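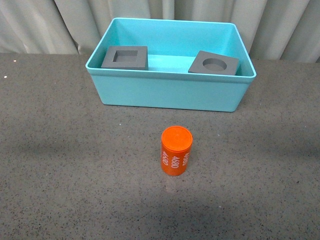 What happens to the people on a packing line when robots take over part of the sorting? At the Flinar parts plant in Joltcombe, they have moved to other stations on the same floor, and most of them now spend part of each shift checking the machines' work.

Flinar, which repacks battery cells and small molded parts for repair shops, began running robot arms on its sorting line in March. The company said this week that seven stations are now in use and that the line will stay at that number through the end of the year.

The arms do one job. They pick up a part, turn it the right way and set it in a holder or a bin. Until this spring that was done by hand, by 22 employees on two shifts, and it was the job at Joltcombe that people most often asked to be moved out of. Sorters stood for most of a shift and made the same short reach over and over. Sore wrists and shoulders were the usual complaint at the monthly safety meeting.

All 22 are still with the company, according to Flinar. Nine work as station attendants, a position that did not exist before. Six went to final packing, four to receiving and three to the returns desk, where customers' parts are opened and tested. Pay for the attendant job is one grade above sorting. The other moves were made at the same pay.

An attendant looks after one or two stations. The work includes filling the feed trays, clearing a part that has been dropped or set down crooked, and deciding whether a part with a dented edge should go on or be pulled. Attendants also write up each stop on a tablet, with the time and the part number. Flinar said the notes are read every morning before the first shift starts at 6 a.m.

Each station can move up to 926 parts in a shift when it runs without a stop. In the first weeks it rarely did. Round parts that stand on end gave the most trouble, and so did anything that had to go into a close-fitting hole. The arms would come down slightly off center, stop and wait for someone to reset them. One station logged 556 parts on its best day in March, fewer than an experienced sorter would finish.

The arms were installed by Trernell, which also trains them for new parts. A new part is first practiced on a plain tabletop with a few simple pieces before it goes to the floor. Attendants are asked to sit in on those sessions, and several changes have come from them. The height of the feed trays was lowered after attendants pointed out that they were lifting full trays above the shoulder. A stop button was moved from the back of each station to the front left corner.

Not everyone likes the new arrangement. Some employees told the company in a written survey that the attendant job is easier on the body but harder to settle into -- long quiet stretches, then three stations calling for help at once. Others said they missed working across the table from another person. The stations are set far enough apart that it is hard to talk over the fans.

Flinar has answered part of that by rotating attendants to the packing tables for two hours of every shift. It has also agreed to keep one hand-sorting table open for small orders and for parts the arms have not been trained on. That table is staffed by whoever signs up, and the sheet has been full most weeks.

The company is also changing how it hires. Postings for the Joltcombe plant no longer list sorting as a separate job. New employees start in packing and can apply for attendant training after three months. The course takes four days and is given during paid hours.

A second line, used for a bracket the plant calls the Nigam, is still sorted entirely by hand. Flinar said no date has been set for a change there and that employees on that line would be told first.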